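# Does anyone read the back of the package?

So my project ended up being about food labels, and mostly about how people shop when they're in a hurry. I started with a big plan – compare every snack at the two stores near campus – and then I saw how long the snack aisle at Vulanier is and cut it down to crackers and cookies. Much better!

I made a short survey and handed it out outside Vulanier and outside Tomar, the smaller store by the bus stop. I got 40 answers back. The main question was what people look at first when they pick something up, and price won by a mile. Only 11 people said they check the serving size at all (I never did before this class, so no judgment from me). 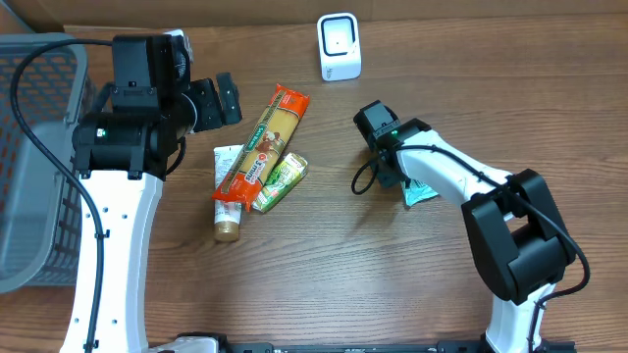 Serving size turned out to be my favorite part. A box of Brakis crackers says 120 calories on the front in huge letters, and you have to flip it over to find out that's for five crackers. Who eats five crackers? I asked people to pour out what they'd normally eat, and one guy's bowl came to 395 calories. He was pretty cheerful about it and finished the bowl.

The Korkix cookies were easier to read because they print the number for the whole package next to the number for one serving. I really liked that, and so did most of the people I showed it to.
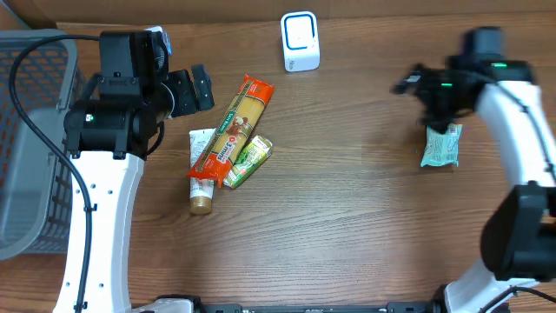
My survey has problems. I only went in the late afternoon, so I got a lot of students and hardly any parents with kids. Question four was also badly worded – people kept asking me if "label" meant the price tag – and I left those answers out of my chart.

If I did it again I'd go in the morning too, and I'd add cereal. The chart and the blank survey are in the appendix.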